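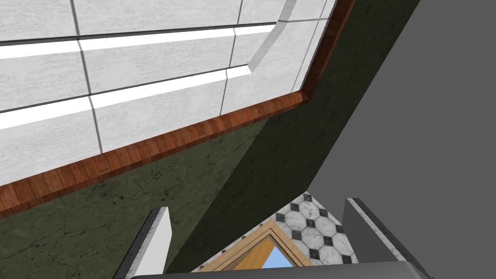

Light grey tile with dark grey grout lines.

Virkberg Grout, Slate Grey, 4 lb tub

If you love a crisp grid on a plain wall, this is the grout to play with! Slate Grey is the darkest of the Virkberg greys that still reads as grey once it's up, and it makes even the cheapest pale tile look like somebody thought about it. We switched our own shop restroom over to it in June and keep finding excuses to show people.

It comes premixed, so you open the tub, give it a good stir (the color settles at the bottom, don't skip this) and start spreading. The texture is smooth and a little heavier than the old Soltelow mix, and it stays put on a vertical joint - a real treat if you've ever worn half a batch on your shoes. Wipe with a barely damp sponge and go diagonally across the joints.

Good for: kitchen walls, backsplashes, tub surrounds, shower niches
Joint width: 1/16 to 1/4 inch
Not for: pools, outdoor steps
Item number: 1153
Goes with: Zeman rubber float, Drollmont sealer (clear or satin)

Porous tile can pick up some of the pigment, so try a spare piece first. Two thin coats of the Drollmont on unglazed tile will save you a lot of scrubbing.

Not sure about the color? Jiahui Zou at the tile counter has cured sample sticks of all the greys, and she'll happily lend you a set over a weekend so you can see them in your own light. Bring a tile along if you have one - Slate Grey looks bluer next to cream than it does next to white.

Tubs are in stock at the front counter. Cases of six by order.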